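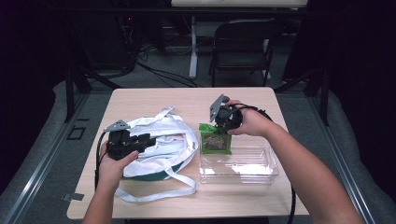
Why Won't the Rare Pet Drop?
A guide to luck in online games, for players who like to ask questions

Let's say you play an online game called Mistance. There's a swamp in it called Drudness, full of mud monsters, and at the end of the swamp there's a treasure chest. Most of the time the chest gives you boots. Sometimes it gives you a hat. And once in a great while, it gives you a Curkine, a little glowing fox that follows you everywhere and makes other players stop and stare.

You want the fox. Everybody wants the fox. The game says the chance of getting one is 1 in 100.

So you open the chest 100 times, and you get the fox. Right?

Maybe. Let's check before we believe it.

What "1 in 100" means

Picture a bag with 100 marbles in it. Ninety-nine are gray and one is gold. You close your eyes and pull out a marble. If it's gold, you win a fox.

If you kept every marble you pulled out, you would have to find the gold one sooner or later. The bag would get emptier and emptier. By the last marble, there would be nowhere left for the gold one to hide.

Most game chests don't work that way. In most games, every marble goes back in the bag after you look at it. Then the bag gets shaken and you start over. The second try is exactly like the first try. So is the fiftieth.

That means you can open the chest 100 times and get nothing but boots. It isn't even strange. If a big crowd of players each opened 100 chests, more than a third of them would still have no fox. Those players didn't do anything wrong. The game may not be broken, either. That's simply what those odds look like when real people play them.

It works the other way, too. Some players will get the fox on the very first try. They will probably tell everyone.

Is the chest "due"?

Here's a thing you'll see in chat all the time: "I've done this so many times, I'm due for a fox!"

Don't buy it. The chest doesn't know how many times you've been there. It doesn't feel sorry for you. If the marbles go back in the bag every time, then a player with a hundred boots has the same chance on the next chest as a player who started this morning.

Try this with a coin. Flip it until you get three heads in a row. Now, is the next flip more likely to be tails? It feels like it should be, doesn't it? But the coin has no memory. Keep a list of what comes after three heads, and if you have the patience to do it for a long time, you'll see heads and tails come up pretty evenly.

There is one exception, and you should know about it. Some games have a special rule that does keep track. After a certain number of bad tries, the game hands you the prize, or makes your chance go up a little each time. Players often call this "pity." If a game has a pity rule, you really can be due. But you have to find out whether the rule exists. Don't trust the player next to you who is "pretty sure" there is one. Look for it in the game's own help pages. And see if it covers the chest you're opening, as a rule for one chest might not count for another.

Lucky tricks

Every online game has them. In the swamp you might hear all of these before lunch:

Open the chest while standing on the left side.
Wear the red hat.
Don't talk in chat on the way in.
Go in with a friend who already has a fox.
Log out, wait, and log back in at 7 in the morning.

Where do tricks like these come from? Usually from someone who got lucky. A player gets the fox, looks down, and sees a red hat. "It must have been the hat!" They tell five friends. One of those friends puts on a red hat and also gets a fox. Now there are two stories about red hats, and stories travel fast.

What about all the players who wore the red hat and got boots? They don't have much of a story. Not many people write a long message that says "I wore a hat and got boots." So you hear from the winners and you hardly ever hear from everyone else.

When someone tells you about a trick, you can ask a few simple questions. How many times did you try it? How many times did it fail? How often did you get the prize without it? If the answer is "I only did it once, but it worked," then you don't know very much yet. Neither do they.

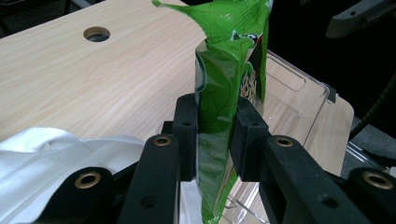
To be fair, a trick could be real. Games are made by people, and people can put in secret rules or make mistakes. Being a doubter doesn't mean saying no to everything. It means you want to see the list of tries first.

When players count for themselves

Now suppose a group of players in Mistance gets tired of arguing. They decide to write down every chest they open in Drudness. When they finish, they have a list of 991 chests and 7 foxes.

Hold on. With a chance of 1 in 100, shouldn't 991 chests give you close to ten foxes? They only got seven! Somebody on the team says the game is cheating.

Is it? This is a good place to slow down. Ten is what you'd expect if you took the average of many, many lists like this one. Any single list can come out higher or lower. Seven is a little low, but it's the kind of low that plain luck makes all the time. You would need a much longer list, or a much worse result, before you could say something fishy was going on. If they had opened all those chests and found no foxes at all, I'd be suspicious too.

There's another thing to ask about the list. Did everyone write down every chest? Suppose one player got bored and only wrote down the exciting ones. Suppose another player joined the project right after getting a fox and counted that one, but left out all the boots that came before it. A list like that looks like math, but it can lead you the wrong way. A long list isn't much use if it was kept badly.

The chest that costs money

So far we've talked about a chest you reach by playing. There's another kind. It sits in the shop, it's shiny, and you open it with gems. You can earn a few gems in the game. The rest you buy with real money.

Let's say the shop in Mistance sells the Yokoyama Chest. It has a snowy mountain on the lid and a white fox inside. Well, it might have a white fox inside. Mostly it has boots, only whiter.

Over the chest there's a big sign: SAVE UP TO 1916 GEMS!

Look hard at the words "up to." They mean that the most you could save is 1916. They don't say you will. You might have to buy the giant pack to save that much. If you buy the small pack, you could save three gems, or none, and the sign would still be telling the truth in a sneaky sort of way.

Why use gems at all? Why not just put the price in dollars? Some players say gems are there for fun, and maybe that's part of it. But gems also make it hard to tell what you're spending. If a chest cost two dollars, you would think, "That's two dollars for boots." When it costs a pile of gems, you have to stop and do the math, and a lot of people don't. Then there are the leftovers. You buy a pack of gems, open your chests, and end up with a few gems that aren't enough for another chest. Now you feel as if you should buy more so the leftovers don't go to waste.

And watch out for the clock. "Only a few hours left!" A clock makes you hurry, and people who hurry don't read the small print. Sometimes the deal really does go away. Sometimes it comes back next month with a new picture on the lid. You can't tell just by looking at the clock.

Finding the small print

Many games print the odds for their paid chests somewhere. The page may be behind a tiny button shaped like a question mark or the letter i. When you find it, read slowly.

Check what the number is for. A sign might say you have a 1 in 100 chance of a "legendary item." That sounds like the fox. But the legendary group could have twenty things in it, and nineteen of them could be lamps. The chance of getting a legendary is not the chance of getting the one you want.

Check for "guaranteed," too. Guaranteed what? If a chest is guaranteed to hold a rare item, and the game calls its white boots rare, then you may be guaranteed boots.

If you can't find the odds anywhere, that tells you something as well. I wouldn't spend money on a bag of marbles if the person holding it wouldn't say how many were gold.

Before you spend gems that cost real money, talk to the grown-up whose money it is. Do it before you press the button. In some games you can't undo a purchase once the chest is open.

Does this mean chests are bad?

Not to everybody. Lots of players like the little jump in their stomach when the lid goes up. If you enjoy fighting mud monsters with your friends, then a trip through the swamp is a good time even when you come home with boots. A fair test is to ask yourself whether you'd still go if there were no fox. If you would, have fun. If you're bored and grumpy and only going because you've already gone so many times, the chest won't pay you back for those trips. They're over - you can stop any time you like.

Try it at home

You need a paper bag, some slips of paper and a pencil. Write "boots" on nineteen slips and "fox" on one. Fold them all the same way. Pull one out, write down what you got, put it back, and shake the bag. Do that until you have a fox, and count how many pulls it took.

Then do the whole thing again, and again after that. Ask someone else in your house to do it too. Before each round, let everybody guess how many pulls it will take, and write the guesses next to the real numbers. Somebody will probably say the bag is due. Check the list and see how often they were right.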